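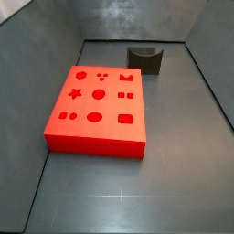

Can a robot arm sort parts and put things away yet, or am I dreaming?

Posted by Laser

Hello everybody, and thanks in advance for your patience, I tend to ramble. I help run a small shop where we put together kits for classrooms, and a good part of every afternoon goes to the dullest chore in the building, which is putting shaped pieces back where they belong. Stars with stars, ovals with ovals, blocks back in their holders. We have 15 trays to get through on a normal day and 40 on a bad one. My wife says the dishes at home should come first if we're buying a machine for anything (she has a point!), but I'm wondering about the shop. Has anybody here got an arm doing this sort of thing day in and day out, without a person standing next to it?
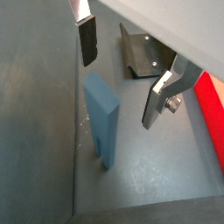

Blue block with the notch at its lower end, between the open fingers.

I should add that I'm handy with tools but I don't write code, and I would rather not learn at my age if I can help it.

Posted by Irudeo

Welcome, Laser! I've been down this road, so let me save you some evenings. Picking a block up off a flat surface is the easy part these days, as long as it isn't too slick or too heavy. Putting it down in one exact spot, turned the right way, is where your afternoon goes. A star has to be lined up before it will drop into a star-shaped pocket, and a circle doesn't care, so start with your circles and let people do the stars for now. Bolt your holders down too. If the holder can slide, you've given the arm a second problem on top of the first one.

As for the dishes, I'd wait. Wet plates, forks under bowls, a glass where there wasn't one yesterday... my kitchen is never the same twice, and a shop bench can be. 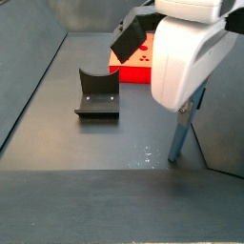
Kittipong Rungrueang wrote back that he agreed about the circles but thought Irudeo was being too gloomy on the rest. He has had an arm loading parts since February, and it gets through a batch of 20 with someone checking on it every so often. Folding towels, he added, was a disaster, and he has gone back to doing those himself in front of the television.

Posted by Tinitton

just buy bins with wider openings, works for us

Posted by Irudeo

Well, Tinitton has a point, wider openings would help a person or a machine. Laser, one more thing I forgot. Before you spend any money, write down how long the job takes by hand, including the picking up of dropped pieces. We did that and found 4 shapes were eating most of our time, so those were the only ones worth worrying about.

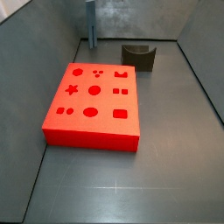

Red block with the nine groups of cutouts, dark cradle behind it.

Posted by Laser

Thank you all, this is more help than I expected! I'll time a few trays next week and try the circles first. If anyone knows of an arm that can be taught by moving it around by hand, please do send me a message, I'd love to hear how you get on with it.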